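Glass or painted steel whiteboard for a small office?

Posted by Khalaf, November

We need a new dry-erase board for a meeting room and I keep going back and forth. The Briltum painted steel one is 430 dollars with a 20 year surface warranty. I don't buy that number. Our last board was supposed to last forever too and you can still read a 2-year-old sales forecast on it. Does glass really wipe cleaner, or is that just what the people selling glass say?

Cana
Steel. Magnets work on it. Done.

Closer
I'd read the warranty before paying for it. The ones I've seen cover the coating peeling or cracking, and ghosting gets blamed on your markers or your cleaner. Ask the seller in writing whether stains count. If they dodge, treat it as a board with no warranty and see if the price still looks good. 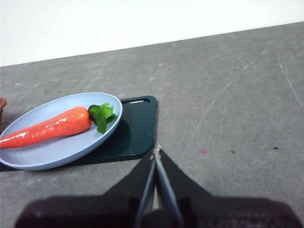
Glass does wipe cleaner in my experience, even after ink has sat all weekend. But it's heavy, it glares under ceiling lights, and ordinary flat magnets slide right off the one we have. You need the strong little ones, which of course cost extra. Check your wall too. Drywall anchors that come in the box are usually junk.

If the old board is only ghosted, try going over the marks with a fresh dry-erase marker and wiping right away. Might save you the whole purchase. Might not, ours was too far gone.

1314 views

Related
Lockable notice board, lost both keys
Cork or felt for a hallway board?
Do magnetic erasers scratch painted steel?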